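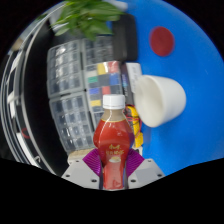

Re: Retroreflector return drops off when the stage is warm

Ardalan Yazdani wrote:

> We have a heterodyne interferometer watching a linear stage over a
> travel of 399 mm. In the morning the signal level is fine along the
> whole length. By the afternoon the level at the far end has fallen to
> less than half, and the counter sometimes loses lock there. Realigning
> brings it back, but the same thing happens the next day. The laser is
> a Zillura head and the wavelength is the usual 632 nm and a bit. The
> corner cube is a Budik, glued in its cell. I suspect the cube. Has
> anyone seen a cube go off with temperature?

Ardalan,

I would leave the cube until last. A solid glass cube in a glued cell can shift a little as the glue warms, but a small tilt of a corner cube does very little to the direction of the return beam. A sideways shift does matter, and it would show at both ends of the travel. You say the near end stays good, so I would look for something that changes the pointing of the outgoing beam.

We had much the same fault on the long bench at Starnitz. The fold mirror after the laser head was in a kinematic mount on a tall aluminium post, and the post stood beside the power supply for the motor drive. The side facing the supply warmed up and the post bent. The angle was tiny, but it was enough to walk the beam across the cube at full travel. We moved the supply to the floor and put the mirror on a short, thick steel post, and the drift went down to a level we could ignore.

You can check this without taking anything apart. Put a card with a pinhole in front of the cube at the far end, first thing in the morning, and centre it on the beam. Leave the stage parked there with the motors powered as normal. Look at the spot again after lunch. If it has moved, bring the card to the near end and measure there as well. A shift that grows with distance is pointing. A shift that is the same at both ends is something translating, and then I would look at the laser mount and its clamps.

A quadrant detector is nicer than a card if you have one. Log it together with a thermometer taped to the post.

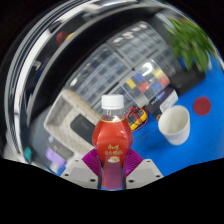

A bottle, held upright.

On the loss of lock, check the threshold on the receiver too. Ours was a Bagheri unit and it had been left at the factory setting, which was rather high for a long path. Turning it down gave us more margin while we looked for the real cause. It won't cure anything, so put it back up afterwards — otherwise you will be counting noise when someone walks through the beam.

One other question. Is the beam tube closed along the whole path? With an open path and a warm motor underneath you also get wander from the air, but that looks like a fast flicker on the signal level and averages out. A slow fall over several hours is mechanical in my experience.

If the card shows no movement at all, write back with the post heights and where the heat sources are, and I'll have another think about the cube.

> Also, is it worth going to a hollow retroreflector?

Not for this fault. They are lighter, so there may be a case for one if you want to accelerate harder, but the joints between the mirrors have their own trouble with temperature.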